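Tiltar notebook, Wednesday, pot task

Started at 9.20. Goal for today is 200 examples of moving the flower pot with two grippers, for the Kirnevlow model. New rule from me: both grippers close on the pot before any lifting, and the red book stays on the table.

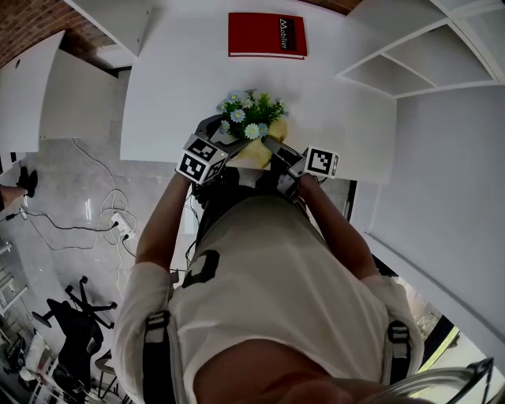 Zuzana Malý asked if we should vary the speed too, as the last model learned only our slow hands. I agreed, and from episode 60 we mix slow and normal.

At lunch we had 149. I threw away seven where the cube tracking was lost. After lunch the glove is on the table as well, it is allowed to lie anywhere near the pot.

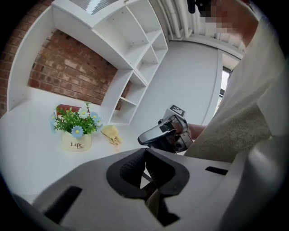

Precious Shezi would keep the bad ones in a separate folder, they can be useful for testing the filter. Done, folder is "pot_lost". Still to do: charge batteries, label the afternoon part.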